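Publisher Storine will bring out a new edition of Otakar Havlíček's book on memory and contentment in October, with a chapter that did not appear when it was first published in 2000.

The book, "Gallamora," follows the author through a year spent in the town of that name, where he interviewed residents on what they remembered of their happiest days. Most of them, he found, recalled the hours just before an event better than the event itself. The original edition ran to nine chapters and went out of print after 18 months.

The added chapter deals with attachment to objects and why people keep things they no longer use. Havlíček wrote it after exchanging letters with Kazuhiro Ueda, a psychology lecturer who translated the book into Japanese for the small press Okabe. 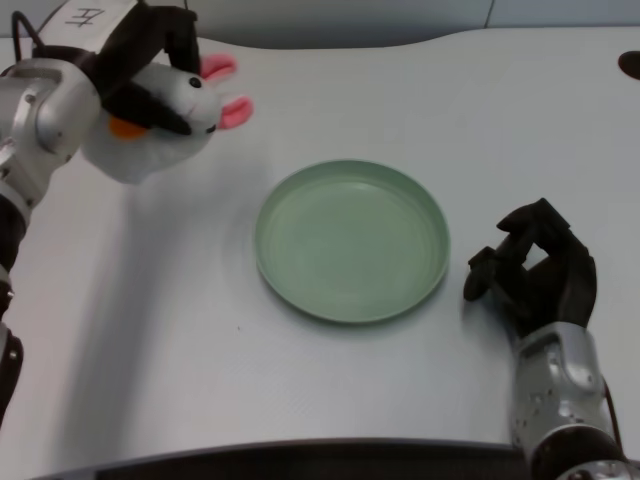 A robotic hand holding a white plush toy animal.

Ueda has also written the foreword. In it he disagrees with the author on one point, arguing that the book gives too little credit to habit and too much to temperament. Havlíček said he had asked for the passage to stay in.

"I read it twice and left it alone," he said. "Readers can decide which of us they agree with."

Storine plans a first printing of 3964 copies, in paperback only. The notes have been moved from the end of the book to the end of each chapter, and the index is new.

Havlíček will read from the added chapter at the Plureck bookstore at 6:30 p.m. on the day of publication. Admission is free.

Get our books newsletter in your inbox. Enter your email address to sign up. You can unsubscribe at any time.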